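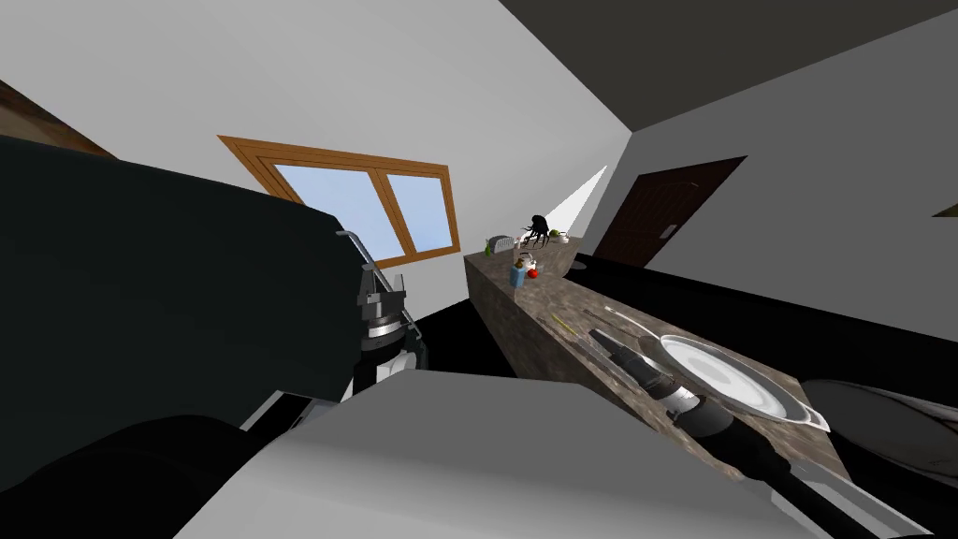 Tiston Shared Workshop · Robot Arm Group

1/ Update on the two-armed kitchen helper, for those of you who keep asking at the kettle. It can now stand in a simulated kitchen with a knife on the worktop and do nothing alarming. We're calling that August's milestone and it's only 3 August 2025.

2/ For newcomers: the real arms are bolted to a bench at the back of the workshop, next to the pillar drill. The kitchen exists only on the computer. We practise there first on account of plates being cheaper when they're made of numbers.

3/ Tonight's job was the right arm and the plate. The gripper has to come in from the left of it, stop, have a think, then close on the rim. The coming in and the stopping are lovely. The think goes on a bit.

4/ Yes, the kitchen slopes. The viewpoint is fixed to the build's head, and I have the head's tilt angle wrong somewhere in a settings file that's 1,955 lines long. I wrote most of those lines. I recognise very few of them.

5/ Someone asked why we don't straighten it before doing anything else. Because the arms don't care. They work from joint angles and are perfectly happy. It's only me sitting here with my neck bent like a parrot.

6/ The apple is next on the list after the plate. It sits right beside a light blue bottle, so anything going for one has a fair chance of meeting the other. In our last practice batch the arm went for the apple 319 times and got it cleanly 70 times. I've had worse results from the workshop vending machine, but not by much.

7/ Most of the misses were the same miss. The fingers close a touch early, pinch the top of the apple and off it goes down the worktop. Simulated apples roll for ages. I've asked for more friction. I've asked for a lot more friction.

8/ The knife is out of bounds. It's there as something to avoid, and the rule in the code is that neither gripper goes near it. Please stop sending me suggestions. You know who you are.

9/ Hardware news, such as it is. The real left arm has its new wrist bearing, a Skultent one out of the spares drawer, and no longer makes the noise. It makes a different noise. I've written "different noise" in the log and gone home.

10/ The power supply is still the old Tanberg unit that weighs as much as a small child. It'll run both arms, provided they don't both start at once. So there's now a pause in the code between left and right, and from across the room it looks like good manners.

11/ Mamani, our control software (named by a vote I lost), has a new release on the group drive. Changes: it saves when you tell it to save. Also the stop button on screen is now big enough to hit in a panic. The red one on the bench is still the one you want.

12/ A few people have asked when it'll make tea. Dear all: it can't reliably pick up an apple. Boiling water is a conversation for December, and I'd expect it to be a short one.

13/ If you fancy helping, we could do with somebody who understands gripper pads. Ours are bicycle inner tube and superglue, and they come off at the corners. Bring your own inner tube, mine's on the robot.

14/ We could also use a second pair of eyes on the tilt thing. I've been round that file 2 times now, top to bottom, and the only mistake I found was a spelling one. I fixed it and something else broke.

15/ Bench is booked for the evening as usual. Please don't leave your mugs inside the taped line on the floor. The real arms have a longer reach than you'd think and, unlike the ones on my screen, they have my deposit riding on them.

16/ Small edit to post 14: found it. I'd given the angle in degrees and the software wanted radians. Haven't run it again yet, as the computer is busy rolling apples till morning.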